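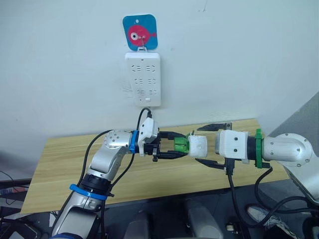 Power at the desk: do you need the fancy strip?

Every December the catalogs start pushing desk upgrades, and this year the thing they want us to buy is a wall-mounted power strip. Stollard has a whole page of them. Jillent has put one in its "tidy desk bundle," along with a felt tray and a cable sleeve that I would bet ends up in a drawer by spring. I went in doubtful and came out only a little less so.

The case for getting the strip off the floor is decent. You stop crawling under the table to plug in a charger. You stop kicking the switch with your foot in the middle of something you haven't saved. A vacuum cleaner can get along the baseboard without dragging a nest of cords behind it. If you have a plain wall and a table pushed up against it, two rows of sockets going up the wall take very little room, and you can reach all of them from your chair.

What I don't buy is the idea that this makes a desk tidy. The sockets move up and the cords move up with them. A phone charger, a lamp and a laptop brick hanging off a wall at eye level look worse to me than the same three things lying in the dust where I can't see them. Jillent's catalog page shows a strip with nothing plugged in at all, and I suppose that is one way to keep it neat.

Then there is spacing. Six sockets in three rows of two sounds generous until you try to use them. Bulky adapters cover their neighbors, and on the Halim model I tried at home, two big ones side by side simply wouldn't go. I got four plugs in comfortably and a fifth with some swearing. Before you pay for six, lay your own plugs out on the table next to a ruler and see how many you could really fit.

Mounting is the other place where the sales copy gets cheerful. "Installs in 5 minutes," says the Plonum leaflet. Mine took most of a Wednesday evening. The paper template had stretched or I had taped it crooked, and the screw holes came out a hair too wide. If you rent, ask before you drill. The sticky pads some of them ship with may hold the strip by itself, but every time you yank a plug out you are pulling on those pads, and I wouldn't trust them for long.

A few readers have written in about decorating the things. Hang a little card over the strip, put up a cartoon fish, make the corner less like an office. Fine by me – a bit of color on a white wall does more for a room than another gray organizer. I'd still keep paper and loose string well away from the sockets, and I would hang the card from its own hook in the wall.

On price, Halim wants enough extra for the wall bracket that I went back and checked I was reading the right line. A plain strip with keyhole slots on the back and two screws does the same job. Check that it's rated for what you plan to run, don't plug a space heater into it, and don't chain one strip to another however short the cord is.

If you already have a floor strip that works and you don't trip over it, I'd leave it where it is. Next issue: desk lamps, and whether anybody needs one with 900 brightness settings.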